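Ziltonik 红白格纹床品套装

首页 > 卧室 > 床品 > 格纹系列

货号：700
包含：床单、同花色盖毯
可选：酒红色床边盖布（另购）

先说一句，这套东西我自己家里就铺着，所以下面写的都是睡出来的感受，不是照着厂家的纸抄的。我在店里卖床品有些年头了，每次有人问我“冬天想换个喜庆一点、又不要大花的”，我第一个想到的就是红白格子。格子这东西真的耐看！我小时候外婆家的床就是这种，后来流行纯色，灰的米的铺了好几年，去年十二月收拾屋子，把灰床单一撤，格子一铺上去，整个房间都亮了。

床单的尺寸给得很大方，两边都能往下掖，爱翻身的人睡一晚上也不至于全跑到中间去（我家那位就是，以前的床单早上起来像麻花）。布面摸着偏厚实，刚拆包装的时候有一点点硬，下水洗过两遍就软了。第一次洗请一定单独洗，红色的东西嘛，头一遍多少会有点浮色，别跟白衬衫一起扔进去。我试过用凉水加一小勺盐泡30分钟再洗，后来的水就清了。

盖毯跟床单是一个花色，边上留了一圈白。白天我喜欢把它叠成厚厚的一条放在床的一侧，晚上拉开就能盖，午睡的时候干脆连被子都不用动。有客人问格子叠格子会不会太花，我觉得不会，同一个花色放一起反而像是一整块，懒得搭配的人最适合。要是还嫌花，就配我们那块酒红色的床边盖布，深色往床边一垂，红白就压得住了，床沿也没那么容易蹭脏。

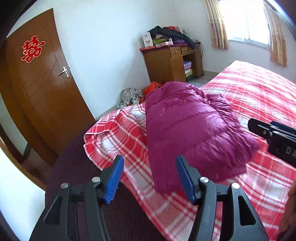
再说说颜色。红得比较正，不发橘，跟深棕色的木门、老家具放在一起特别合适，家里是老装修的朋友可以放心买。白墙白柜子的房间我也铺过，效果更跳一点，年轻人可能更喜欢。衣服往上面一扔也不难看，这个算是意外收获吧，我这种回家先把外套丢床上的人很需要。羽绒服啊围巾啊堆着，晚上睡前再挂也行。

洗涤和晾晒

机洗选轻柔档，水温30度以内。不要漂白，白边看着脏了就用普通肥皂搓一搓。晾的时候翻过来晒反面，红色能保持得久一些。盖毯比较厚，脱水以后抖一抖再挂，边角就不会卷。烘干机我不太推荐，有位老顾客Jovita Arriaga用高温烘过一次，回来跟我说白边缩了一点点，跟红格子那边对不齐了，熨了半天才好些。低温短时间应该没问题，只是我自己没试过，不敢打包票。

几个常被问到的事

会不会起球？床单我铺到现在没怎么见着，盖毯靠脚的那头有一点，用去球器推一下就没了。

夏天能不能用？床单可以，盖毯就收起来吧，太厚了。收的时候叠平，别用真空袋压太久，压出来的折痕很难消。

能不能只买床单？可以，跟客服说一声就行，链接是同一个。单买盖毯暂时不行，这一批盖毯是跟着床单配的。

跟Ombridge那套格子有什么区别？那一套格子小，颜色偏暗，布也薄一些，适合春秋。两套我们都卖，冬天我还是偏心这一套。

床垫特别厚的话，下单前麻烦量一下高度再问我们。仓库的Faustino Trujillo手上有每一批的实际尺寸，他回得比我快多了，也比我准。

发货和退换

现货当天下午打包，第2天寄出。拆了没洗过的都可以退，洗过的就退不了了，所以拿到手先铺开看看颜色喜不喜欢，对着窗户看最准，晚上开黄灯看会偏暖。如果格子边缘有跳线或者漏织，拍一张发过来，我们直接补新的，旧的不用寄回。

页面更新：2018年1月10日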